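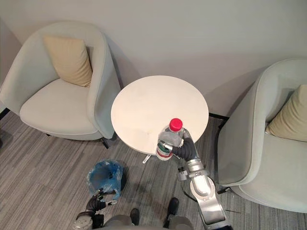
Figure 1. Side table between two armchairs in a seating corner, with a water bottle just above the front edge of the top.

4.2 Tables, bins and the distance between them

The seating corners in both buildings were furnished from the same list. Each had a low table and at least one pair of armchairs, and most had a bin of some kind within sight of the chairs. The layout in Figure 1 is the most common one. The table stands against the wall with a chair on either side, so a person in either seat can reach the top without getting up. We call this the shared-table layout. In the other layout, which we call the end-table layout, the table serves one chair only.

The 14 corners were split between Multgate and Wutgate. They were logged for eight weeks ending in August, using the sheet described in Section 3. Over that period 2000 left items were recorded. An item was logged as left if it was still in the corner at the evening round and no one was sitting there. Coats, bags and other personal property were logged on a separate sheet and are not included in what follows.

Drink containers made up the largest group at both sites. Water bottles were more common than cups at Multgate, where the nearest kitchen is on another floor. At Wutgate the kitchen opens onto the same hallway as the seating, and cups were more common. Paper, food wrappers and napkins followed in that order. The remaining items were too mixed to group in a useful way.

Most drink containers were found on the tables. This holds for both layouts, but it was stronger for the shared table. In the end-table layout a larger share of bottles ended up on the carpet beside the chair that had no table next to it, or wedged between the seat cushion and the arm. The tub chairs have curved arms that give no flat surface, and a bottle set on one tends to roll off. We had expected the loose throw cushions to hide a fair number of items. They hid very few, and most of those were pens.

The size of the tabletop matters less than we first thought. At Wutgate, one corner was refitted partway through the logging with a larger table from Holton, the supplier used for the rest of the furniture. The number of items left on it did not change in a way we can separate from ordinary week-to-week movement. What did change was where on the table the items stood. On the small round tops, bottles and cups were close to the edge nearest the chair. On the larger top they were spread out, and the cleaning staff reported that wiping it took longer because each thing had to be picked up separately. A single cup on a small top can be lifted and the whole surface wiped in one pass.

Tabletop color was recorded but is not analyzed here. All but one of the tops were white.

4.3 Bin type

Two types of bin were in use. The first is a small open wastebasket that stands on the floor and can be moved by hand. The second is a pedal bin with a lid, kept against a wall or a partition. Some corners had one type, some had both (Figure 2), and a few had neither during the first weeks.

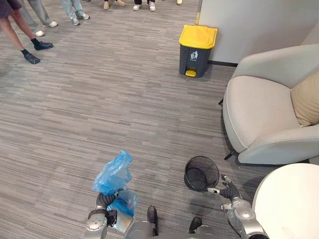 Figure 2. Black mesh wastebasket on the carpet with a crumpled blue plastic bag beside it. A pedal bin with a yellow lid stands against the partition farther back.

The open baskets were used more often for paper and wrappers. This fits with how close they could be placed to the chairs. They were also the bins that moved the most. On the evening rounds we found them under tables, behind chairs and, in one case, in the next corridor. We began by putting each one back in its marked spot every evening. After the second week we stopped doing this at Wutgate and noted the position instead. The baskets there settled into fairly steady places, usually beside the chair with the better light.

The pedal bins stayed where they were. They took most of the bottles that were thrown away, including in corners where an open basket stood closer to the chairs. We can think of two explanations and cannot choose between them with the data we have. A full-size bottle fills much of a small basket, and people may see that it does not fit well. The pedal bins also look more like public litter bins, and the yellow lid is easy to find from across a room with gray carpet and pale chairs. A sign on the front may help, though small print on a bin is not likely to be read from a chair.

Liners were a problem only for the open baskets. A plastic bag that is too large for the basket slips down inside when something heavy is dropped into it, and the rim is left bare. A bag that is too small splits when it is stretched over the rim. Multgate bought its bags in one size for every container in the building, and at the evening round the baskets there were often found with the bag collapsed at the bottom or missing. Loose paper then went straight into the mesh, where small scraps caught in the sides and had to be picked out by hand. Clem Mahuika, who ran the cleaning rota at Multgate, changed to a smaller bag for the baskets in the fifth week. Collapsed bags were still logged after that, but less often.

We did not test baskets without liners. The staff at both sites were against it on account of drink residue, and with carpet under every basket in the study we agreed with them. A solid-sided basket might allow it. The mesh would not hold back a spill.

One limit of this part of the study should be noted. The log records where items were at the evening round and says nothing about how they got there. A bottle on a table may have been left by the last person to sit down or by someone hours earlier, and an item in a bin may have been put there by a colleague tidying up. Several staff members told us that they clear a table before they use it. Shih's log sheet has a column for this kind of remark, but it was filled in too unevenly between the two sites to be used. The comparison of layouts in Section 5 therefore relies on item position only, and the remarks are given in the appendix as they were written.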